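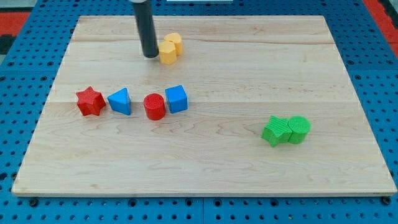 September, 7:40 a.m.

Second day on the contact fault. Writing this before the others come in, because yesterday's log is mostly my shorthand and I will not be able to read it in a month.

What happened: at run 2148 the arm went down through its floor. The pusher is supposed to travel with a small gap between the tip and the board. On this run it was commanded to move from the left of the yellow pair to the near side of the green star, and partway across it dropped, touched wood, and kept going sideways with the tip loaded. The force limit is set at 12 newtons. It did not trip. Nneka heard the scrape from the next bench and hit the stop. The rod had a bend I could feel with a thumbnail against a straightedge. No one was inside the taped line. The board has a scratch as long as my hand.

Two separate faults, then. The arm should not have gone down, and when it did, the limit should have caught it. I keep having to remind people that the second is the serious one.

Yesterday's work, in order:

Swapped the rod for the spare. Turned the damaged board over and bolted it back to the blue table, two bolts at the front as before. Touched off again at the four corners and the middle. The middle came out lower than the plane through the corners. I did it again and got the same number. The old calibration file assumes the board is flat and takes only three points, so it would never have shown this.

That does not explain the drop. If the middle of the board is low, the gap there gets bigger. Abdelkrim pointed this out before I had finished my sentence, and he was right. Still worth fixing. I have changed the routine to five points and a fitted surface.

Then the logs. The commanded height is constant for the whole move. The measured height is also constant, to within noise, up to the moment of the stop. So according to the arm it never went down at all. It believes it was level the entire time while it was cutting a groove in the wood. That left either the encoder on joint four or the tool offset, and the encoder agreed with the mark on the casing when I drove it home.

Tool offset. I loosened the clamp on the old rod and found the split collar closed all the way, with its two halves touching and nothing gripping. The rod had been held up by friction and the tape Rocío put round it in the spring to stop it rattling. It slid down in the collar. The arm was level, the rod was not where the arm thought it was, and every number in the log is honest.

Checked the collar against the drawing. Drawing says 13 mm bore. The collar measures 13. The old rod measures 12 and a bit. Ghoneim supplied both, on different orders, and I signed for both. The spare rod is from the first order and fits properly. I pulled on it with the spring scale up to 61 newtons and it did not move. Painted a witness line across rod and collar so a slip will show from a distance.

Force limit. This took the rest of the afternoon. The limit reads the wrist sensor, but only the vertical axis, and only after the sensor is zeroed at the start of each run. While the rod was creeping down it was already resting on the wood when the run started. Zeroing then subtracted the contact. From there it would have needed the whole 12 newtons again on top, straight down, and most of the load was sideways. Khadija wrote that check for the old press at Metness, where sideways load was not possible. It was copied here without anyone asking what it was for, me included.

Changes made: zero only at the park position, clear of the board. Limit on the total force, all three axes. Refuse to start if the reading at park differs from the stored value by more than a set amount. I would like a second, independent limit in the arm controller itself, but Ellard's manual gives two different names for that setting and I have asked them which one is real. No answer yet.

Tests after lunch with the blocks out in their usual spread, low speed, Nneka on the stop. Brought the tip down beside the yellow hexagons until it was nearly on the wood and held it there. Height reading steady. Then deliberately pressed down on the bare area in the lower left: tripped. Pressed down and dragged: tripped. Started a run with the tip already touching: refused to start, correct message. Repeated all of it with the blue cube as the obstacle, pushing from the side against a stop block. Tripped, later than I would like. The filter on the sideways axes is too slow. Left as is overnight, arm powered down, sign on the enclosure.

Nesma wants to know when the sorting runs can resume. She has a review at Fotenville and is short of data. I told her not until the filter is changed and the tests repeated. She asked if they could go on at half speed meanwhile. No. The slip happened at half speed.

She also asked whether the earlier runs are usable. I don't know. The rod could have been creeping for weeks. Tip height against the wood is visible in the overhead video if someone is patient with it, and I have offered to go back through the last few hundred.

To do today:
Filter on x and y.
Repeat the drag test, both directions.
Measure every collar in the drawer.
Write to Ghoneim about the bore.
Take the tape off everything.

8:15. Rocío is in and says the rattle started before the tape, in March. That puts the loose collar a good deal earlier than I had it. Going to look for the March video.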